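4.2 Segmenting the towel demonstrations

Okay, so on to the part of the pipeline that ate most of our June. Once the wrist poses have been recovered (Section 4.1), every recording is one long stream: two gripper trajectories, two finger-width signals, and the video from each hand. The policy wants short chunks with a clear start and a clear end. Our first version of the segmenter, which we called Histov after the directory it happened to live in, cut the stream wherever both fingers had been still for more than half a second. It's a dumb rule, and on the block-stacking data it worked great. On cloth it fell apart almost right away.

The trouble is that people pause while folding. I did it myself when I was collecting — you bring the fingers up to an edge, stop, squint at which layer is on top, and then commit. Histov saw that pause and cut right there, so the approach landed in one chunk and the grasp in the next. Train on that and you get a policy that hovers beautifully over a towel and never closes its fingers. Waraponr's logs made it obvious once we plotted width against time, and I wish we'd done that a month sooner. 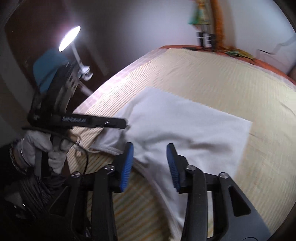
Figure 3. An open gripper in front of a white cloth on a bed, from one wrist view of the cloth set.

So we changed the rule. The new segmenter looks at finger width first and only uses stillness to break ties. A chunk now has to contain at least one full close-and-open cycle, and a pause with the fingers open gets glued to whatever motion comes next. We also let the two hands disagree. If one gripper is holding a corner down while the other one travels, the holding hand doesn't get to vote on where the cut goes. Myroslav Symonenko wrote that part in an afternoon and it has survived every rewrite since.

There are 200 recordings in the cloth set, and we held out 17 of them and labeled the boundaries by hand. With the old rule, only 4 of those came out with every cut where a person would put it. I'm not going to pretend the new one is perfect, but the failures that are left are much easier to live with: 7 recordings still have a wrong cut, and in each case it's a chunk that runs long. Long chunks are fine for us, as the planner resamples them anyway. Chunks that lose the grasp are poison.

A word on bright lights, because it bit us at the Traltham site and again at Hadstead. The segmenter reads finger width from the image, by tracking the two pads, and a lamp shining toward the lens can wash out the pad edges for a few frames. The tracker then reports a sudden jump in width and the segmenter happily calls it a grasp. We tried exposure tricks and didn't get far. What helped was a plain limit on how fast the width may change, set a little above the quickest squeeze any of us could manage, plus interpolation over whatever the limit throws out.

The one thing we haven't solved is regrasping. When someone closes on the cloth, misses, and tries again, our rule sees two full cycles and makes two chunks, the first of which teaches nothing useful. For now we drop any chunk where the fingers shut all the way with no fabric between them. Section 4.3 covers how the remaining chunks are aligned across the two hands before training.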